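Chapter 4
The Desk and Its Neighbours

By Leonilde Sequeira
Sunday, March 28, 2021
16 shares | 4 comments

In the previous chapter we measured an empty room and drew its plan on squared paper. Now we begin to put things in it. We start with the desk, and we will stay with the desk for the whole chapter, although other furniture will come into the discussion because a small room does not permit any piece to live alone.

When I was a student in Prirkville I rented a room above a bakery. It had a bed, a sink, a refrigerator with a very loud motor, and a table which the landlord called a desk. The table had four legs, one at each corner, and whenever I turned on my chair to reach the refrigerator I hit my knee on the same leg. I lived there for two winters. I did not once think of moving the table, and later I was surprised at this, as it weighed almost nothing. Many of my students tell me similar stories about their own first rooms. We accept the place where furniture stands as if it were part of the building.

In this chapter you will learn to:

- name the parts of a desk and its support
- draw the floor space that a desk needs when it is used
- place a desk near a large appliance without blocking either
- write a short placement note for a client

You will need your room plan from Chapter 3, a tape measure, a soft pencil and some thin card.

4.1 Words we will use

The flat part on which we work is called the top. The side of the top nearest to the person is the front edge. It may be straight or it may be curved, and the curve may be deep, as in some office desks, or so gentle that you notice it only with the hand. The finishing line around the top is the rim. It is sometimes in the same colour as the top and sometimes in a different one.

What carries the top is the support. We will speak of three kinds.

Corner legs. The oldest and most common. The top is held firmly, but the legs occupy the corners, where knees and chair arms also want to go.

Panel ends. A full board stands at each side. The desk looks heavy and hides what is behind it. It is difficult to clean under a panel desk if the floor is not flat.

Column and foot. One upright leg stands near each end of the top, and each leg rests on a long foot which lies on the floor. Seen from the end of the desk, the leg and the foot together make the shape of a letter T turned upside down. In catalogues this is normally called a T-foot or T-leg, and we will use the first of these.

A word of caution about the T-foot. On a plan, the beginner draws only the top and forgets the foot. In most cases this makes no harm, for the foot is shorter than the top is deep. But a chair with wheels can meet the foot, and so can a broom, a waste basket or a person's shoe. Draw it with a broken line.

4.2 Standing space and working space

A desk has two sizes. The first is its standing space, and it is simply the outline of the top on the floor. The second is its working space: the standing space plus the area where the chair moves and the person gets up. Sellers give you the first size only.

My colleague Aníbal Seixas taught evening classes in Zinville for many years, and he had a good exercise for this. He asked the students to sit at a desk, put chalk on the back wheels of the chair, and stand up in their usual manner. Then they measured how far the chalk went. The results were never the same for two students. I recommend the exercise, though not on a carpet.

For your drawings in this book, please use the following rule. Behind the front edge of the desk leave a strip for the chair as wide as the top is long. If there is a door or an appliance beside the desk, draw also the path by which the person reaches it. The strip and the path may overlap. Two people cannot use them together, of course, but in a room for one person this is seldom a trouble.

4.3 A desk beside a refrigerator

The combination is more frequent than the furniture magazines let us believe. We find it in student rooms, in staff rooms, in workshops, in the back of small shops, and in homes where the kitchen has also become the office. Both pieces like to be near an outlet, and both are usually pushed against a wall. So they meet.

A refrigerator has a door, and the door has a side on which it opens. If the door opens toward the desk, the person must walk past the desk to take anything out. If it opens away from the desk, the route is shorter but the open door may close the view of the room. On many models the hinge can be changed to the other side. Look in the manual before you move anything heavy.

Height is the second matter. A tall refrigerator makes the desk beside it look low, and it also takes light. Sit down at the desk in the morning and again in the late afternoon, and write down where the shadow falls. A white top helps a little in a dark corner. It also shows every mark, and the person who cleans it should be asked before you choose it.

The third matter is noise, about which I have already complained.
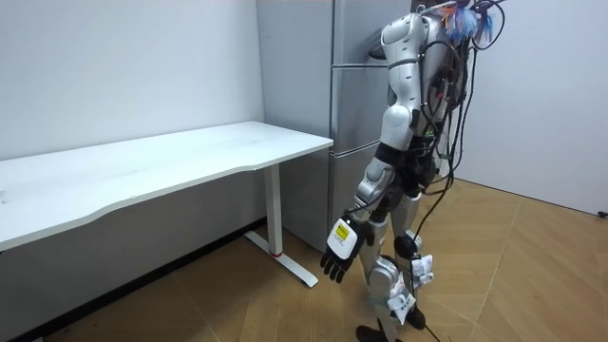
Figure 4.1. White desk with T-foot support, in a small room with a tall refrigerator. The front edge of the top is gently curved.

Find in Figure 4.1 the leg at the right end of the desk. Like the top and the foot it is white, but the leg is of metal, and the foot lies flat on the floor. Compare this with the desk where you are sitting now. Where does the weight of your top go down to the floor, and could your foot reach that point without your moving the chair?

4.4 The placement note

A placement note is a short text that goes with the plan. It tells the client where the desk will stand and what must remain free. It should fit on half a page. Do not explain the history of the decision; the client was present for most of it.

Below is a note written by a former student, Duarte Peixoto, for a translator who works at home. I have corrected only the spelling.

"The desk stands with its back to the long wall, left end in the corner. The right end is free. The refrigerator remains where it is and its door opens away from the desk. Please keep the floor clear between the right foot of the desk and the refrigerator — this is your path to the window. The small bookcase does not fit on this wall. I propose the hallway."

It is a good note. The sentence about the bookcase is honest and the client was not happy with it, but she did put the bookcase in the hallway.

Before you start

Cut from thin card one rectangle for the top of your desk and one narrow strip for each foot, all in the same scale as your plan. Cut one more rectangle for the largest appliance in the room and mark the side where its door is hinged. Write your name on the back of each piece, as they are easily mixed up in class. If your room has no appliance, use the refrigerator on the practice sheet at the end of the book.

Work first with a partner. One of you places the pieces and the other looks for a collision — chair with foot, door with front edge, knee with leg. Then change roles. Keep the plan on which you both agreed, and also the worst one, for we will need the two of them in section 4.5.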